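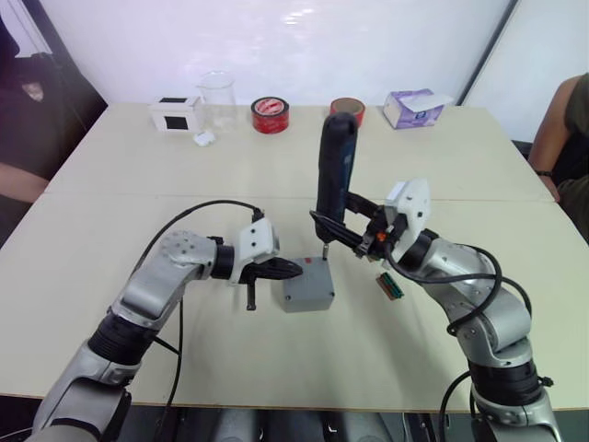 Kirstin Baxter wrote in to ask why we still re-zero both arms by hand when the Pleltix software has a button for it. Fair question, Kirstin! The button is fine for a rough start, but it knows nothing about play in the wrist, and with a screwdriver on a little grey box you notice a small error straight away. I had 126 runs logged on the old settings and 119 good ones, and nearly all the duds were the bit missing the screw.

So in April I slackened the right wrist mount, cleaned it, nipped it back up and taught the box position again from scratch (a long afternoon, with plenty of tea). The left arm got the same treatment, plus a fresh look at its cables — they do like to creep.
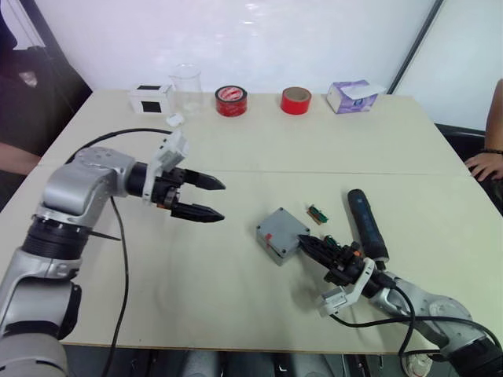
I've also put the speed back down to 12 until I trust it, and Rosaire Penner is chasing Gunn for spare finger pads. Next full check is at 3000 cycles. If you use the cell before then, please write any odd noises in the book by the door, even the silly ones.

Mekico Workshop News | Contact the workshop desk | © Mekico | Back to top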